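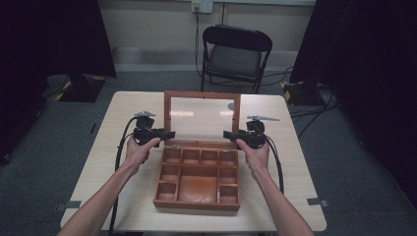 Box with the lid up, both grippers in hand.

Thandeka Mathebula
24 Aug 2022

Short thread on why our lid task kept wrecking the planner, and what I changed in Nusum this week.

The job is simple to say. Two hand-held grippers, one on each side of the lid, bring it down onto the tray. We record people doing it, then train a policy on the recordings.

First problem was the panel in the lid. It throws back bright patches of light from the room, and our depth filter read them as holes. Nusum then decided there was free space in the middle of the lid and planned straight through it.

I tried tuning the filter for two days. Not worth it. The fix was to fit the outline of the lid and treat everything inside it as solid – glass, glare, whatever. 68 lines in the perception node, most of them tests.

Second problem was timing. The left and right gripper streams each had their own clock, and by the end of a long take they had drifted 92 ms apart. With one hand you would never notice. With two hands on one lid, the policy learns that the left side leads.

Both streams now get stamped by the same process on the recording machine. Old takes can be realigned with a script, it's in the tools folder under "resync". Run it before you export, not after.

Ran 300 takes back through the new pipeline last night. 7 still fail the alignment check and I've left them out of the training set for now. They're all from January, before we changed the cable layout, so I may just drop them.

Still open: the hinge model. We assume a fixed axis along the back of the tray and estimate it once per take. If the box slides on the table the axis is wrong from then on. Next job is to re-estimate it every few frames and see what that costs.

Nusum branch is up for anyone at Ploltum who wants to try it – please send logs, even dull ones.

More from this author
Gripper width calibration, part two
Moving our logs from Pillay to Nada
Why I stopped smoothing wrist poses

Contact | © 2022 Thandeka Mathebula | Back to top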